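About Plilel

Plilel tests robot arms and hands for other companies. We started in 1973 as a machine shop repairing conveyor controls, and moved into robotics when our customers did. Our test room is in the Huaranga building, next to the old shop.

Much of our work begins with a fault. In September a two-armed robot stopped responding on the right side during a routine tabletop job. The arm held its position, but the controller kept reporting that it was moving. We traced this to a worn connector at the wrist — a part that had passed inspection 3 times.

Tabletop work with two arms, and a wrist camera view:
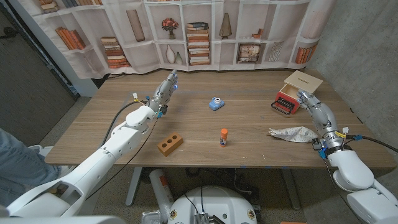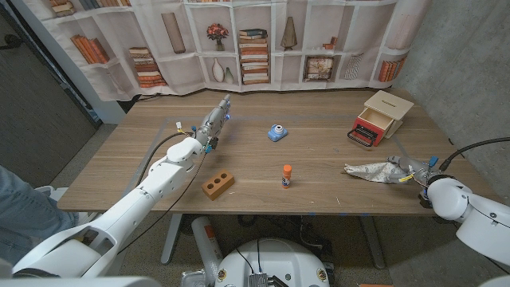
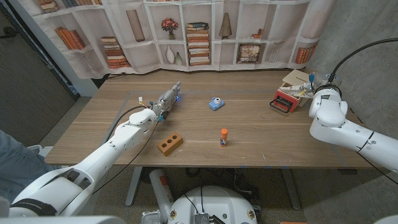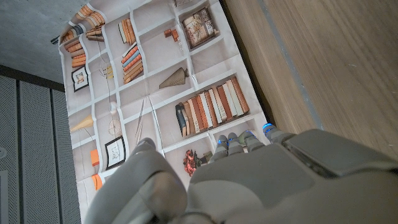
After that fault we changed how we work. Wrist connectors are now replaced after 500 hours of use, whatever their condition. The controller compares its own position report with a second sensor, and if the two disagree the arm shuts down. A person with a stop button stays in the room for every run.

We write up each failure in a report called Prillus and send it to the customer within seven days. It lists what failed, what we checked and what we still don't know. Two of the September questions remain open.

Our sister company, Odatness, handles repairs and spare parts. To report a fault, contact the test room and keep the failed part — please don't clean it before shipping.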